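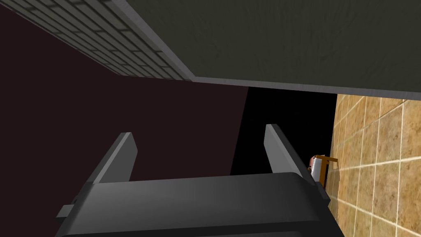

Leave the Small Print on the Receipt

By Abena Ankrah
January 4, 2018

The Narnmont hardware store stopped giving paper receipts in November. You can ask for one, and the clerk will print it, but the default is now an email. I asked for paper four times before Christmas, and twice the clerk told me the printer at that register had been taken out.

I want to argue for the paper receipt, and I would like to do it without sounding like I am against email. I pay most of my bills online. My objection is narrower. A receipt is a record that belongs to the buyer, and a store should not get to decide where the buyer keeps it.

Start with what the store gains. To email me a receipt, it needs my address. Once it has my address it sends me other things. I bought a box of 50 wood screws and a tube of caulk, and in the weeks after that I got 13 messages. One was the receipt. The other 12 were about patio heaters, gift cards and a survey on how I felt about the screws. I can unsubscribe, and I did, and the next purchase signed me up again.

The usual answer is that paper is wasteful. It is a fair point, and the slips at some drugstores are a disgrace. But the length of those slips comes from the coupons. A receipt for screws and caulk needs six lines. If a chain wants to save paper, it can start by cutting the part that no customer requested.

Ruwan Majumder kept the books for a small tile business for years, and he disagrees with me on nearly all of this. His view is that paper fades, and he is right. Most register paper is heat-sensitive, and a slip left on a dashboard in July can be blank by August. He scanned everything the day it came in. He also had a scanner, a filing system and a job that paid him to use them. Most people have a kitchen drawer.

The kitchen drawer works better than it gets credit for. When my dehumidifier quit last winter, I found the slip under the takeout menus and had my money back the same afternoon. My neighbor Kwaku Gbeho had bought his through an account tied to an old work address. He left that job, the address was shut off, and the proof of purchase went with it. The store could see that someone had bought the machine. It would not agree that the someone was him.

There are also people who do not use email, or who share one account among a whole household, or who would like to buy a birthday present without a message landing on the family tablet. None of them are doing anything unusual. They are paying for goods at a counter.

I would settle for a simple rule. Every register that takes payment should be able to print, and the clerk should ask "paper or email?" before asking for anything else. If the customer says paper, that is the end of it, with no address typed in. Stores that find this too expensive could drop the survey and put the savings toward a roll of paper.

I still shop at the Narnmont store, because the next closest one is across the river. I go to the register on the left, where the printer still works.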